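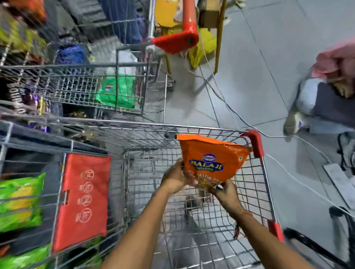 Book-Keeping: how I keep a house full of paperbacks from falling apart

Okay, so! You've been asking (in the comments, in email, one of you on the back of a bookmark) how I look after all these books in a house with a dog, two bathtubs and a roof that leaks in August. I've been promising this post since before the last cover reveal and now I'm between drafts, so I have no excuse left. Grab a drink. Put it on a coaster. Far away from the book, please.

Sticker goo

I buy a lot of used YA, and used YA comes with stickers. Price stickers, library stickers, "BUY 2 GET 1" stickers slapped right across the heroine's face. For glossy covers I use a hair dryer on low, held a hand's width away, and I keep it moving the whole time. Count to twenty, then start at a corner with a fingernail or an old gift card. If it fights you, more heat. Don't yank! I yanked once and took the title with it.

Whatever's left behind gets a dab of lighter fluid on a cotton swab. Window open, no candles going, hair dryer unplugged and back in the bathroom. Wipe with a dry cloth after. Matte covers are a whole other animal, and so are the soft velvety ones (you know the ones, they feel like a peach). Liquid leaves a shiny spot on those, so I roll the goo off with a white eraser and call it good enough.

The book that smells like a basement

Two plastic bins, one bigger than the other. Baking soda in the bottom of the big one, book standing up and fanned open in the small one, small one inside the big one, lid on. Leave it 9 days. I've tried three days and it came out smelling like a basement with baking soda in it.

If there's fuzzy stuff growing on the pages, that's mold, and I don't try to save it. It doesn't go on the shelf next to its friends either. I've said goodbye to a signed copy this way and I'm still a little sad.

The bathtub incident

We all read in the tub. We all drop one eventually. Close it, squeeze it gently between two towels, then stand it on end with the pages fanned and a small fan blowing past it (past it, don't aim right at it or the pages ripple like crazy). When the pages feel just barely damp, lay it flat with paper towels tucked in every twenty pages or so, and change the towels when they feel wet. Last step is a night or two under something heavy. I use the big cast-iron pot and a dictionary.

Can't deal with it right now? Zip bag, freezer. It'll wait for you. Mine waited behind the peas through an entire round of copyedits.

This is for regular paperbacks, by the way. If it has shiny photo pages, get something between those pages right away, because they glue themselves together as they dry and there's no undoing that.

Loose pages

I know people use school glue. I used school glue for years. It dries stiff and then the spine cracks in a brand new place. White PVA bookbinding glue stays bendy, and the bottle I have is from the craft counter at Contreras downtown and has lasted forever. Run a very thin line down the inside edge of the page with a toothpick, slide the page in, square it up at the top and bottom, and fold a strip of wax paper on either side so you don't seal the chapter shut. Rubber band, overnight, done.

No clear tape! It goes yellow and then it goes crunchy.

Shelves that don't sag

When we moved to Terdale I counted what I owned for the movers and it was 378 books, and I put almost 189 of those on one bookcase. You can guess. The middle shelf looked like a hammock by spring. So now:

Heavy hardcovers go at the ends of a shelf, close to the side supports. Skinny paperbacks get the middle.

Long shelves get a little block of wood standing up in the middle, behind the books where it doesn't show.

Books sit snug enough to stand up straight and loose enough that you can pull one out by its sides. If you have to hook a finger over the top of the spine, it's too tight in there.

Once a year, flip the shelf board over if it's the kind that lifts out. It un-sags itself. I felt like a genius the first time.

Also, keep them off the wall by an inch or so if it's an outside wall. Mine get musty otherwise.

Dusting

A big soft makeup brush, never used for makeup. Hold the book shut tight and brush from the spine out toward the open edge. I do one shelf while the kettle boils and I stop when it whistles. Do I get through the whole bookcase? Eventually. Some shelves are dustier than others and we don't talk about the poetry.

Mailing a book so it arrives still looking like a book

Giveaway winners, this is how yours gets wrapped. Plastic bag first, always, taped shut. Then a piece of cardboard cut a bit larger than the book on each side (cereal boxes are too floppy, I use the flaps off shipping cartons), with the tape going around the cardboard and never touching the cover. Then the padded envelope. I get the Fluvico ones in packs of 6 and fold the end over twice if the book is small, so nothing slides around in there. Corners are what get crushed, so the cardboard has to stick out past them.

The label printer is a Grarow and it jams on humid days. If anybody knows how to clean the roller on that thing without taking the whole lid off, the comments are open and I'll send you bookmarks. I have so many bookmarks.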